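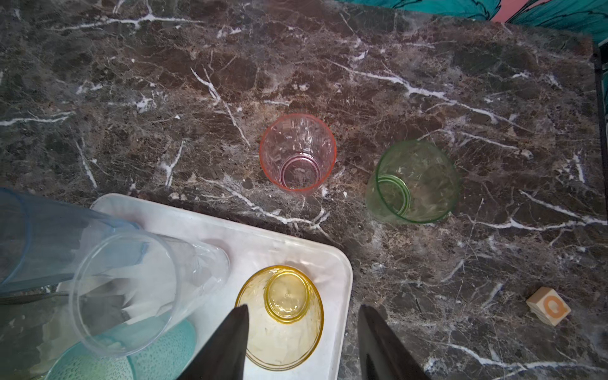 Clusosora demonstration sessions: frequently asked questions

What counts as one example?
One task from start to finish, done by a person driving the arm. Moving a cup onto the tray is one example. Moving the next cup is another.

How many do you need?
The target for the tabletop set is 900. A session usually adds 71.

Do the objects have to be laid out the same way each time?
No. Change the layout between examples. Cups can start upright, upside down or on their side, and the tray can sit at any angle the arm can reach.

Why do you use see-through cups?
The wrist camera picks up the counter through the walls, and the rims are hard to find against a veined stone. The Larnard model did well on solid cups and poorly on clear ones, so we want more of the second kind.

Can I leave other things on the counter?
Yes. A toy block or a plate is fine — the system has to learn to work with things it was not asked to move.

I dropped something. Should I delete the example?
Keep it and mark it "drop." If you pick the object up again with the gripper, keep recording. If you use your hand, stop and start a new one.

How long is a session?
Operators work in blocks of 9 examples, then take a break. Please don't do more than four hours in a day.

Who checks the recordings?
Nhung Ninh reviews them every Wednesday. Questions about labels go to Qiuyue Cui.

Can I get a copy of the data?
The first release is planned for September. Until then, write to Laine Toom.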